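Caderno de bancada — célula colaborativa 2, projeto Bilum
2021-05-15
Registo: Wenceslao Godoy

Retomo as regras de operação da célula. A versão de janeiro foi escrita para o braço antigo e ficou com três pontos que já não se aplicam (travão manual, chave na porta, tapete de pressão). Risquei-os na cópia impressa do armário. O texto corrigido segue abaixo, com as medições que o justificam, e passa para a pasta comum quando a Steneo devolver os comentários.

Referências usadas: ISO 10218-1 e -2 para o robô e a integração, ISO/TS 15066 para a operação colaborativa, ISO 12100 para a apreciação de risco. A norma não certifica o braço sozinho. O que se avalia é a aplicação: braço, garra, peça, mesa, tarefa e pessoa. Trocar de garra obriga a rever a apreciação, mesmo que o programa fique igual. Foi o que falhou em janeiro, quando se montou a garra da Plilard e se manteve a folha anterior.

Apreciação de risco, tarefa "recolher e depositar no cesto":

Perigo 1, entalamento entre a ponta da garra e o rebordo do recipiente. Exposição baixa em automático, alta durante o ensino de pontos. Medida: velocidade reduzida em modo manual, dispositivo de habilitação na mão de quem ensina, aproximação final sempre na vertical ou quase.

Perigo 2, entalamento entre o braço e a parede do fundo. Medida: plano de segurança paralelo à parede, configurado no controlador de segurança e não no programa da tarefa. Quem edita o programa não mexe neste plano.

Perigo 3, esmagamento entre os dedos da garra. Medida: força limitada na configuração da garra. A garra entra vazia e fechada no recipiente quando se valida um ponto, e só abre depois de confirmada a altura.

Perigo 4, queda da peça. Severidade desprezável com bolas macias. Com qualquer outra peça, a folha volta ao início.

Repeti as verificações de rotina antes de ligar o automático:

— paragem de emergência da consola: atua, rearme só com ação deliberada
— paragem de emergência do posto: idem
— habilitação de três posições: para ao largar e para ao apertar a fundo
— plano da parede: o braço para antes do limite quando levado em manual
— soma de verificação da configuração de segurança: igual à da etiqueta do armário

Ciclos de ensaio: 600, em três blocos. Paragens protetivas: 184, o que é demasiado. Quase todas ocorreram no segundo bloco, com o ponto de entrada no cesto ensinado demasiado perto do rebordo. O limite de força fez o que devia e não lhe toquei. A correção é do ponto ensinado, nunca do limite. Fica como regra 5, mais abaixo, porque já vi duas pessoas resolverem isto ao contrário.

Ponto de entrada ensinado de novo, com a ponta a passar por cima do bordo e a descer pouco para dentro. 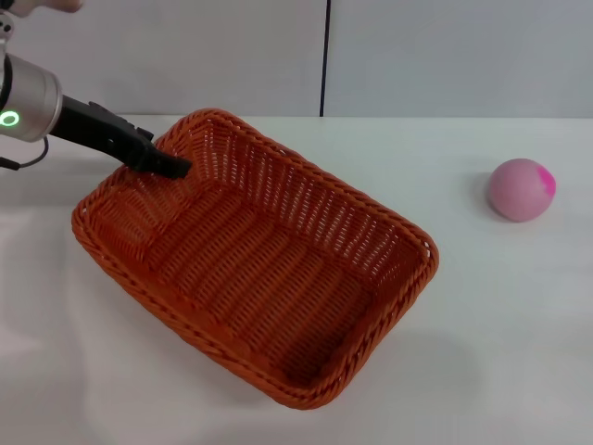 Quem pode alterar os limites de força e de velocidade da célula?
Só o responsável pela integração, com palavra-passe própria, apreciação de risco revista e nova soma de verificação registada neste caderno antes do primeiro ciclo.

Regras de operação, texto corrigido:

1. Antes de cada sessão, fazer as cinco verificações acima e rubricar. Sem rubrica, a célula fica em manual.

2. Um só operador com a consola. Quem está na zona sem consola anuncia a entrada e espera resposta.

3. Ensino de pontos sempre em velocidade reduzida, com habilitação. Não se ensina com o automático em pausa.

4. Cabos do punho com folga suficiente para a rotação completa da última junta, verificada à mão. Um cabo que toque na mesa ou no recipiente em qualquer ponto da trajetória é motivo de paragem.

5. Paragem protetiva repetida no mesmo ponto: três vezes seguidas e para-se o ensaio. Corrige-se a trajetória. Os limites ficam como estão.

6. A luz de estado no punho é informação e não é função de segurança. Ninguém entra na zona com base na cor dela. Vale o estado indicado na consola.

7. Em cima da mesa fica só o que pertence à tarefa. Chaves, copos e consola ficam fora da área de trabalho.

8. Toda a alteração ao programa leva número de revisão. A revisão em uso é a 838.

Nota sobre a regra 6: o pessoal da Baláž pediu para a tirar, por ser óbvia. Mantenho. O indicador não tem nível de desempenho atribuído na nossa documentação, e isso tem de estar escrito onde se lê.

Ainda sobre recipientes. A parede vazada deixa prender dedos de garra finos se a entrada for oblíqua e profunda. Para os ensaios longos proponho fixar o recipiente com um batente de dois lados e registar a sua posição como referencial próprio. Assim, se o batente mudar, corrige-se um referencial e não uma dúzia de pontos.

Pendente:
— medir força e pressão de contacto com o dispositivo da Steneo, nos dois pontos piores da trajetória
— rever a folha de risco com a garra Plilard, dedos curtos
— ensaio longo de 3000 ciclos na revisão seguinte, sem alterar limites a meio
— pedir à Baláž o desenho do batente
— substituir a etiqueta do armário, a atual está a descolar

W. Godoy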